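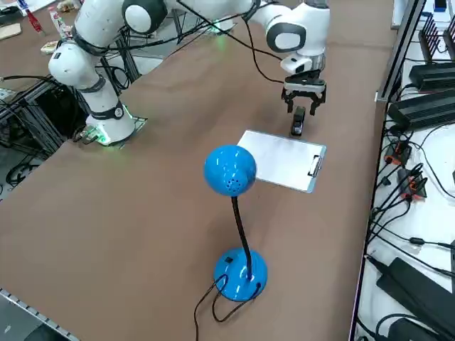

Clipboard, lamp and stapler on one table – what goes where?

Forum: Desks and Work Tables
Started by yavuz_yuksel

yavuz_yuksel
Looking for opinions on a small setup. We have a large brown table that several people use in turn, standing up, to fill in paper check sheets. The things that need to live on it are a clipboard, a black stapler and a blue gooseneck lamp with a round head. Everything else can go in a drawer.

The trouble is the clipboard. By the end of the day it has moved, the stapler has ended up under somebody's papers, and the lamp is pointed at the wall. I would like fixed spots for all of them, marked or not, so that the next person can walk up and write.

The sheets are letter size, filled in by hand, one side only. We go through 70 of them in a normal week. Finished ones get stapled in sets of two and go into a folder.

Questions I have:
Should the lamp go left or right of the clipboard?
Is it worth taping outlines on the table?
Does the stapler need to be on the table at all?

bontu.n
Lamp on the left if most of you are right-handed. Otherwise the shadow of your hand falls right on the line you are filling in. If you have both kinds of writers, put it straight behind the clipboard and bend the neck forward.

I would skip the tape. It peels, it collects dust along the edges, and on a brown top it looks messy after a month.

gunars_k
I disagree about the tape. We used thin black tape at Watano for two years and it held fine. The trick is to clean the table with rubbing alcohol first (check a hidden corner, some finishes don't like it) and round the corners of each piece with scissors. Square corners are what lift.

You don't need full outlines. Two small L marks for the clipboard, at opposite corners, are enough. For the lamp, one mark at the front of the base.

bontu.n
Two years on a table that gets wiped how often? Ours gets wiped every evening. Tape lasted until December and then I was scraping glue off with an old gift card.

gunars_k
Wiped daily. Cheap tape leaves glue. Vinyl doesn't, or not much.

mekdes_alemayehu
What kind of clipboard is it, Yavuz? That matters more than the tape. A thin smooth one slides every time somebody leans on it. Stick four low rubber feet underneath, the clear kind sold for cabinet doors, and it stays put. Then you may not need marks at all.

Also make sure the sheets are pushed all the way up under the clip. If the page sits crooked, people turn the whole board to write straight, and there goes your fixed spot.

yavuz_yuksel
It has a smooth face and a metal spring clip, pretty ordinary. No feet on it now. I like that idea and will pick some up.

On the lamp, I tried the left this morning. Better for me, worse for Mulugeta, who writes with his left hand. So straight behind the board might be the answer, although the round base takes up a fair bit of depth there and I keep bumping it with the top of the clip.

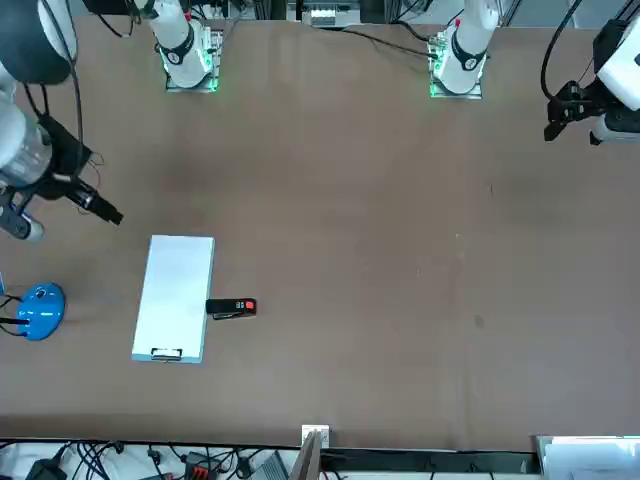 The other thing I noticed is that the clipboard works better away from the edge of the table than I expected. I had always set it right up front. With a hand's width of bare table below it, there is a place to rest your forearm and the bottom lines of the sheet are much easier to fill in. I moved the stapler off to the side too, so it no longer sits where you put your elbow.

mulugeta_s
I'm the left-handed one. Behind is fine with me. What bothers me is glare. A glossy page under a bright lamp is hard to read, and so is a shiny clipboard if the sheet is smaller than the board. Point the lamp a little past the paper and use the edge of the light. Plain uncoated paper helps too.

bontu.n
Agree on the glare. Bend the neck so the head is lower and off to one side. People always leave a gooseneck standing straight up and then complain about it.

mekdes_alemayehu
Low and off to one side means somebody's hand hits it. I would keep it higher and accept some glare.

bontu.n
Depends how tall your people are. I have never hit mine.

gunars_k
Stapler question: keep it on the table, left of the clipboard, lying parallel to the top edge of the board. Leave a gap so you can pick up the clipboard without dragging the stapler along. If it goes in a drawer, people will fold the corners over and call it stapled. I have opened folders full of those.

mulugeta_s
I would put it in the drawer. We staple once at the end, when the sets are sorted. It doesn't have to be out all day.

gunars_k
If one person does all the stapling at the end, then yes, the drawer. If everybody staples their own set, leave it out.

yavuz_yuksel
Everybody staples their own, Mulugeta just likes to redo them.

mulugeta_s
Only the ones where the staple goes through the date.

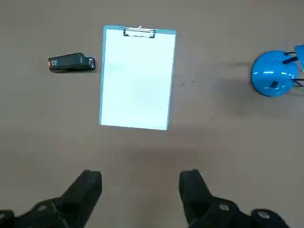
Brutadden, 22 September 2026

yavuz_yuksel
Update on where we have landed. Stapler on the left of the clipboard, lying sideways near the top of the board, with a gap in between. Lamp to the right for now. I know that is the wrong side for right-handed writers, but it kept getting knocked when it stood behind, and Mulugeta prefers it.

Clipboard straight, clip away from you, page centered so there is the same narrow strip of board on both sides. That last part is a small thing but it makes a crooked sheet easy to spot.

No tape so far. I ordered the rubber feet in two heights because I couldn't tell from the listing which would be less wobbly.

mekdes_alemayehu
Go with the lower ones. The tall ones make the board bounce when you press down with a ballpoint.

bontu.n
Lamp on the right is going to annoy your right-handers. Give it a couple of weeks and ask them.

gunars_k
Where are you keeping the blank sheets? If the whole stack is under the clip, the spring will wear out and the top page will creep. We had the Ikau storage clipboards that hold up to 200 sheets inside and those were fine, but a regular flat one shouldn't have more than a thin stack on it.

yavuz_yuksel
Blanks are in the drawer. A few at a time go on the board, and whoever takes the last one puts more on. That part works most days.

mulugeta_s
It works when I do it.

mekdes_alemayehu
Put a colored sheet near the bottom of each batch with "refill" written on it. It goes back in the drawer when the new blanks come out. Cheaper than arguing.

yavuz_yuksel
Will try that with the next batch. I'll post again when the feet are on – they are supposed to ship with the pens we ordered.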